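Tidport Cable Straps, pack of 200

Our Tidport straps keep cables in good order at the desk, in the workshop or behind a shelf. The strap is soft, closes by hand and can be opened again many times – no scissors needed. Each one is 200 mm long.

Choose from 3 colors: black, gray and blue. Mixed packs are possible on request, please write to Leobardo Manríquez at Brarkent.
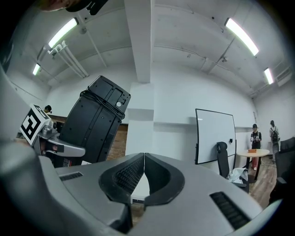

Delivery and returns

Orders leave our store in Pusance within two working days. Unopened packs can be returned. Item number: 71.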